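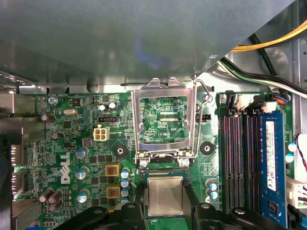

Ticket 193, attachment 1: Dell desktop, load plate open, processor out of the socket

Ticket 193
Opened: 12/7/18
Requester: Wilma Coppens, Plirno front office
Assigned to: Wilma De Haan, bench support
Subject: Desktop powers on, no picture, fans loud
Status: Closed

Reported problem
The Dell in the front office would not start this morning. Fans go to full speed when the power button is pressed and stay there. Nothing on the monitor. Wilma C. tried a second monitor and a second cable with the same result. The machine was moved to a different desk yesterday and worked before the move.

Step 1 – Power
Unplugged the machine, held the power button for 60 seconds, plugged it back in. No change. Tried a wall outlet instead of the power strip. No change.

Step 2 – Memory
Side panel off. Took out the one memory module and tried it in each slot in turn. Same result every time. Put it back and pressed until the clips closed. Set aside the Kinis spare module, not needed.

Step 3 – Board battery
Removed the coin cell for 11 minutes and put it back. The fans ran a little quieter on the first start, then loud again. Still no picture.

Step 4 – Processor
Power cord out. Cooler off, old paste cleaned from the top of the chip with alcohol wipes. Released the lever, raised the load plate and lifted the processor straight up by its edges. The drive cage hangs over the board above the socket, so there is not much height to work in. Leave the cage where it is if you can get past it – the cables are short.

Checked the socket with a flashlight at a low angle from two sides. The pins lined up, none bent. Found one short fiber near a corner and blew it out with the hand bulb. Do not use a brush or a cloth in there. Contacts on the bottom of the chip looked clean.
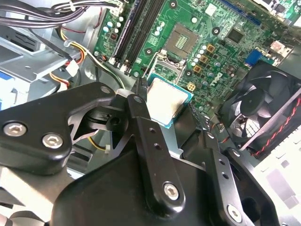
Step 5 – Refit and test
Matched the notches on the chip to the socket, set it down with no pressure, closed the plate and locked the lever. New paste, cooler back on, screws tightened in a cross pattern. Fan lead plugged into the header marked for it. First start gave a picture after 13 seconds, with a message that the date and time were not set. Set both, saved and restarted. Fans back to normal.

Step 6 – Follow-up
Ran the built-in hardware test twice, no errors. Restarted four more times, cold and warm. Machine returned to Wilma C. with the side panel on. I can't say for certain if it was the fiber or the chip sitting badly after the move. If it happens again, reopen this ticket and check the socket first.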